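Chão de ladrilho é a minha fraqueza. Já vi apartamento com a canalização a cair e só me lembro do desenho do chão do corredor! Por isso, quando em junho decidimos arranjar a cozinha da casa da minha avó, a primeira coisa que disse foi: no ladrilho ninguém mexe. O problema é que estava baço, com aquela película amarelada de cera velha em cima de cera velha, e eu não fazia ideia de como a tirar.

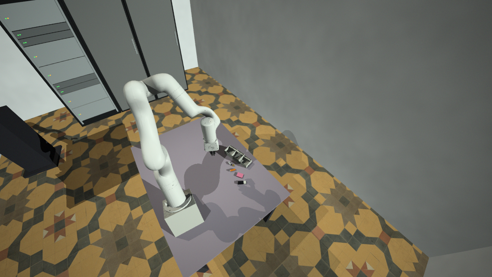

Vinagre é que não, escreveu logo a Duygu Keskin nos comentários do último post, porque come o cimento do ladrilho hidráulico e depois já não há volta a dar. E eu com a garrafa na mão, juro. Guardei o vinagre para a salada e fui comprar sabão neutro e uma escova de cerdas macias (a das duras também existe cá em casa, mas fica para o quintal).

O método acabou por ser muito aborrecido: água morna, sabão, esfregar um bocadinho de cada vez, limpar com pano, mudar a água. Mudar a água MUITAS vezes. Levei duas tardes e fiquei com os joelhos num estado que nem vos conto, mas o azul voltou a ser azul e apareceu uma flor junto ao fogão que eu nunca tinha visto na vida.

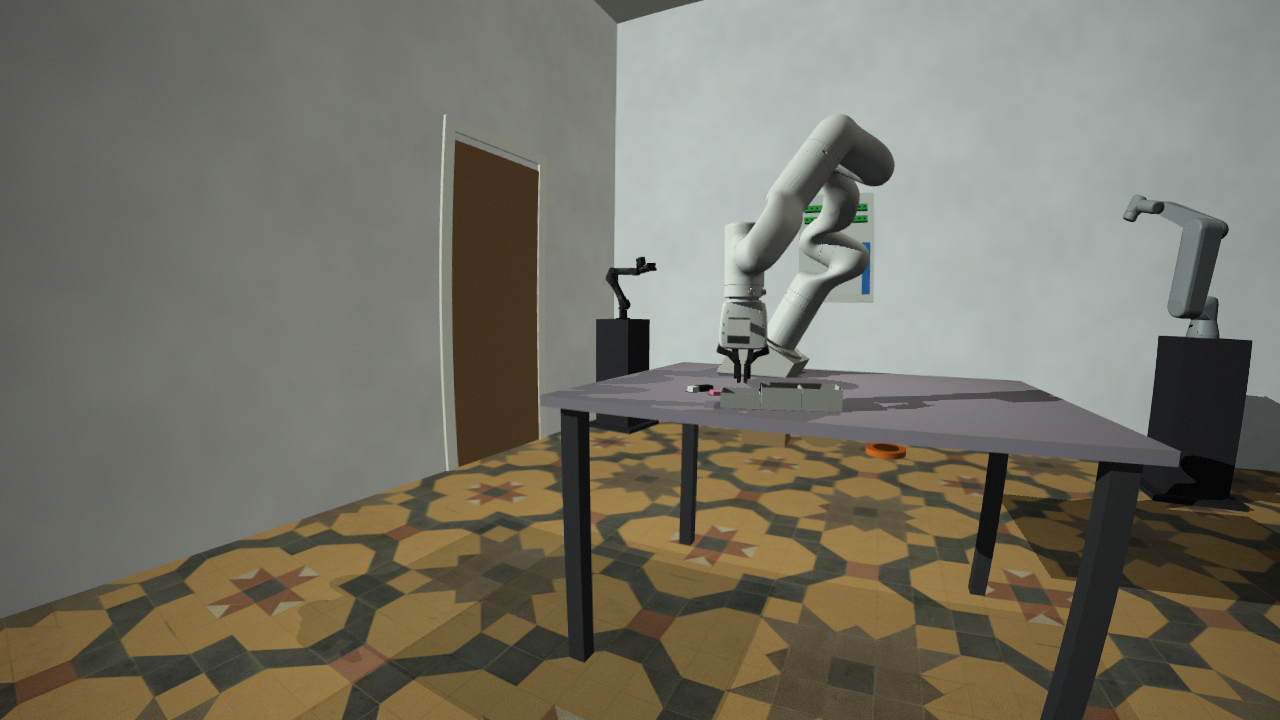

Chão de ladrilho, parede lisa e porta castanha.

Depois veio a discussão do acabamento. O Radek Vaněk jura pela cera em pasta, a minha mãe quer verniz brilhante (nem pensar, mãe). Experimentei a cera da Promeck em cinco ladrilhos atrás da porta, deixei até quarta-feira e gostei: fica mate, a cor sobe um nadinha e não escorrega de meias. 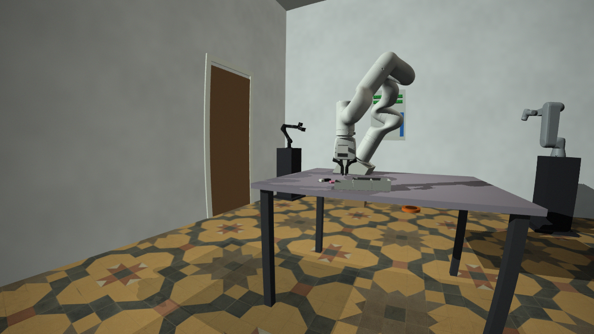 Faltava resolver os partidos. São dois, mesmo à entrada, e o senhor da Bilgin diz que me faz iguais, só que a encomenda mínima é de 100 peças. Cem! Para tapar dois buracos! Ando a ver demolições e feiras, e se alguém desse lado tiver restos de ladrilho antigo com estrela azul e fundo creme, escrevam-me, que eu vou buscar.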